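Cell 2 upkeep, Monday, 8:40
Present: Hrvoje Grgić, Prakuris side, Kassab on phone

1. Wrist camera
Blur on fast moves again. Hrvoje to drop arm speed to 40 percent, retest. Exposure stays at 8 til then.

2. Cables
Left arm loops hang too low by the mount. Re-tie, leave slack at wrist. Right arm coil same.
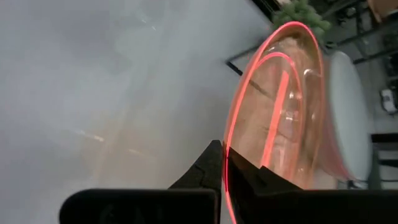
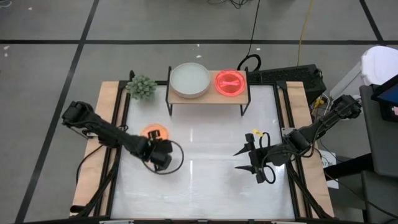

3. Fingers
Check both pairs for play. Spare set orderd from Hendcombe, 6 screws short.

Next: Monday, same time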